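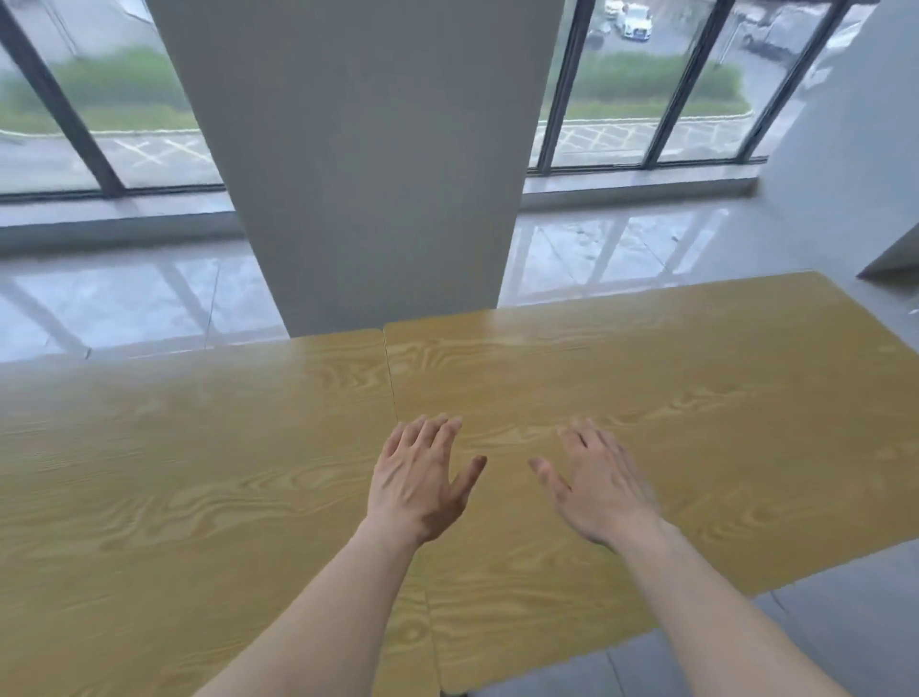 Week 3 handout -- Setting up the workroom

Okay, tables first! When you push two together, run your hands over both tops before you spread anything out. I always feel along the seam, and if one side sits higher than the other, we fix it now (ask me how I know -- I once cut 24 panels across a bad join at Rolley). Fold a bit of card, slide it under the low legs, feel again.

Then wipe down, grain direction, and only then paper. Angharad Bevan's notes on leveling are on the shelf, read page 94 for next time.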